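Lamptey Residents' Association
Minutes of the General Meeting, 30/08/2025
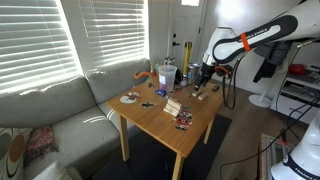

Table and rug, living room.

Present: Titilayo Ekwueme (chair), Tania Marikar, Seung-woo Hong, Vaughan Te Moana
Apologies: Su-bin Ki
Minutes taken by: Tania Marikar

1. Minutes of the previous meeting
The minutes were approved with one correction. Under item 4, "Drorard Lane" should read "Drorard Court."

2. Storm drains
Mr. Hong reported that the drain at the lower end of Drorard Court backed up again after the last heavy rain. The city has logged the complaint but has given no date for the work. Mr. Te Moana asked whether the association could hire its own contractor. The chair noted that the drain is on city property and that written permission would be required. Mr. Hong will write to the city again and copy all members present.

3. Shared garden
Members discussed the renewal of the water contract with Virkia. The current agreement ends in September. Ms. Marikar presented the new terms, which are unchanged except for the billing date. Moved by Mr. Te Moana, seconded by Mr. Hong, to renew. Carried.

It was further agreed to spend up to $200 on replacement hoses and a lock for the tool shed. Plot 29 remains vacant and will be offered to the next household on the waiting list.

4. Parking
A letter was received from a resident of Drorard Court concerning trailers left on the street overnight. Members agreed that the existing rule is clear and that a reminder should be placed in the next newsletter. Ms. Ekwueme will draft the text.

5. Other business
Mr. Te Moana asked that the notice board be repainted before winter. Deferred to the next meeting, as Su-bin Ki holds the quote.

Action items
S. Hong: letter to the city regarding the drain
T. Marikar: sign and return the Virkia renewal
T. Ekwueme: newsletter notice on trailers

The next meeting will be held in September. Agenda items should reach the chair at least 3 days in advance.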